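Search products

Oct 2, 2020
By Rohani Ngui

Drallell Wading Staff

The Drallell is a folding wading staff for anglers who fish fast or uneven rivers. It is supplied by Skestura and is in stock at the Presovthorpe counter. The staff has 3 sections joined by an internal cord and locks at a length of 159 cm.
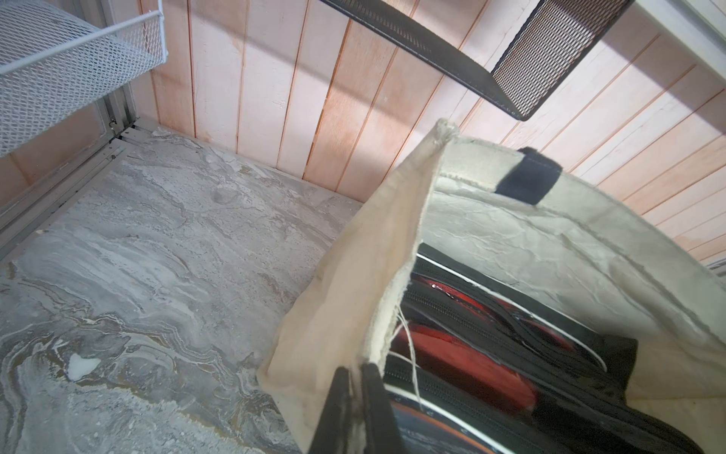 A belt sheath and a retractor are included with each staff. The rubber foot may be exchanged for a carbide tip, sold separately. Customers are asked to check the cord for wear before each season and to rinse the joints after use in salt or silted water.

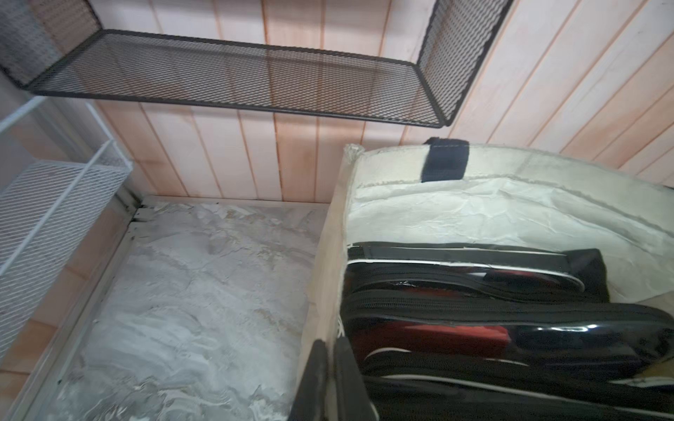

Zohreh Hosseinzadeh writes that the staff held firm on the lower Mandagi during high water, but that the sheath sits too far forward for a left-handed caster. She would like to see a second belt loop.

Orders received before the end of December will ship without charge. The warranty covers the sections and locking collar for 2 years from the date of purchase. It does not cover the foot, the tip or the cord.
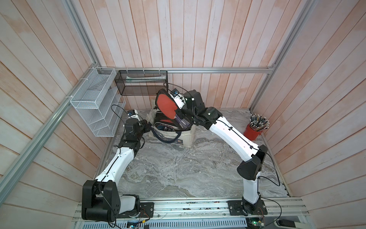 Replacement cords are held at the counter and may be fitted by staff on request. Returns must include the sheath and retractor.

Search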